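# Rinano debt settlement

The **Rinano debt settlement** was an agreement between the municipality of Rinano and its creditors on the repayment of loans taken out for the town's port extension. It replaced 18 separate loan contracts with a single bond and placed the municipal budget under outside supervision. The settlement is usually discussed together with the wage dispute that followed it.

## Background

Rinano borrowed heavily to extend its commercial harbor and to build a rail link to the inland freight yard at Arach. Most of the loans were short-term and carried variable interest. The town expected to repay them from harbor fees, but traffic stayed below forecast after the main grain shipper moved its business to another port.

By the time the rail link opened, interest payments took up 49 percent of the town's regular income. The council covered the gap with further borrowing, mostly from the Suominen savings bank, and delayed payments to suppliers. In May the bank declined to renew its credit line, and the council asked for talks with all lenders.

## Terms

The lenders formed a single negotiating group, led by Suominen. Under the final text, the old loans were exchanged for a bond with a fixed rate and a longer term. The face value of the debt was not reduced. Payments on the principal were suspended for 2 years, during which only interest was due.

In return, the municipality accepted the following conditions:

- a freeze on hiring and on basic pay
- the sale of the town's share in the Arach freight yard
- a higher property charge on homes and shops
- quarterly review of spending by an office named by the lenders

The review office could block any new contract above a set value. It had no power over spending already under way – a point later argued in court by the harbor contractors. 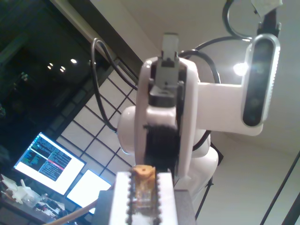
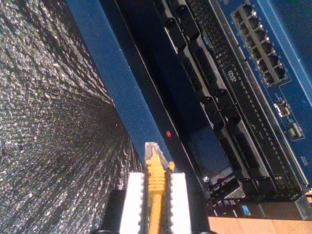 ## Wage dispute

The pay freeze applied to 3,052 employees, including school, harbor and sanitation staff. Their unions argued that the council had no right to suspend a pay agreement that was still in force. Short stoppages at the harbor were followed by a longer strike in the sanitation department. The council first refused to negotiate, citing the terms of the settlement, and then offered a single payment outside the pay scale.

The review office blocked the offer. The unions took the case to the regional labor court at Gudia, which ruled that the freeze could cover future increases but not those already agreed. The town paid the overdue amounts in installments.

## Later changes

The sale of the freight yard share brought in less than planned, and the lenders agreed to extend the interest-only period. The property charge was lowered for small shops after repeated complaints but kept in full for homes. Supervision ended when the town had met its payments for four quarters in a row. The bond itself remained in force, with the harbor fees pledged as security.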